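**Power strips vs. cubes for a desk drawer kit**

**tangent22:** Sorting travel power gear on Sunday. Cubes pack better. Long strips waste case space.

**Bradesier:** Disagree. A strip keeps bulky chargers apart - cubes block their own slots.

**tangent22:** Only with wide bricks. My lot:
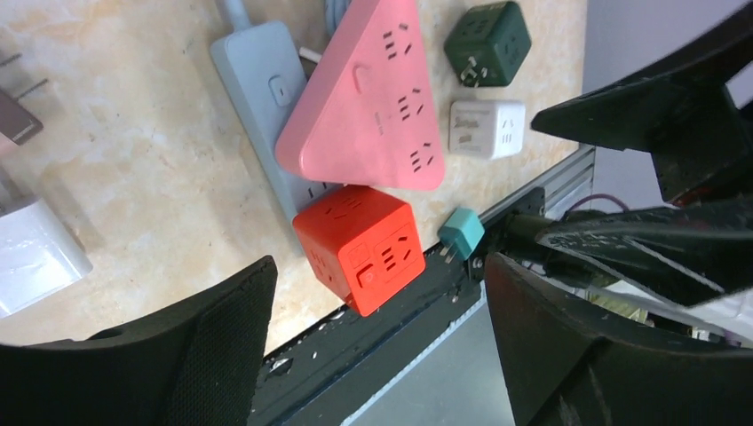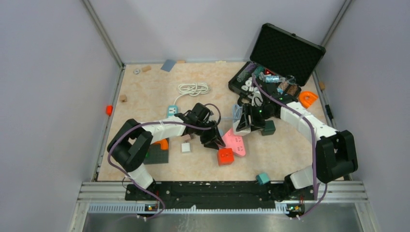
**gralness_3:** Does a folding plug matter if the cube stays in one room?

**Shih-chieh Lu:** Only for storage. Fixed prongs are fine in a wall outlet, but fold them before they go in a case with cables.

**Bradesier:** Still keeping the strip.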